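Home News Projects People Contact

MORNUM, January 9, 2021 – Trarkari today opened the second round of its clothes-handling program, in which people show a robot how to fold and sort laundry by doing the job themselves with hand-held grippers. The first round began in September and brought in 1,000 recorded folds. Target for this one: 300 more, all shirts and tops, all done in ordinary bedrooms.

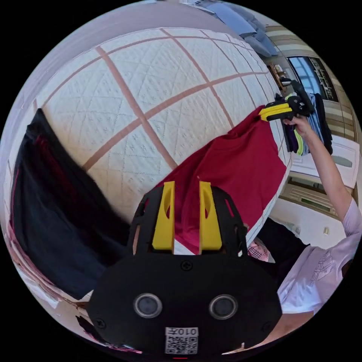 Trarkari Home Robotics Group – Demonstrations Team

No lab tables this time. Beds, daylight, clothes people wear. The person picks up a garment with the grippers, works it into shape and puts it down, and the recording goes to the team for training. Remote control was tried first, with an operator steering an arm from the next room. Slow going – long sleeves especially – and operators were tired after an hour. Remote sessions will continue for drawers and hangers, where the arm's reach matters more.

"Cloth is awkward, it never lies the same way twice," said Ylva Wallin, who leads the demonstrations team. "So we want lots of hands and lots of bedrooms. If someone folds a shirt the way thier grandmother did, fine, we want that too."
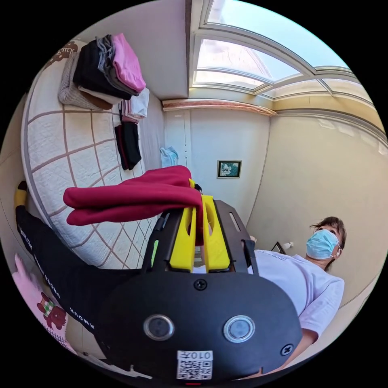

People taking part get a short practice session, then work at their own pace. Bad folds stay in the set, marked as such. Roughly 153 homes have signed up so far, most of them in Mornum and Cisau. Kristiansen is handling bookings and equipment pickup. More homes wanted, particulary ones with small rooms or bunk beds.

Results from the first round will be shared with partners in the spring. Towels and bed linen come later, no date set.

Press questions to the Trarkari press desk in Mornum. Interviews with Ylva Wallin on request, mornings preferred.

2 comments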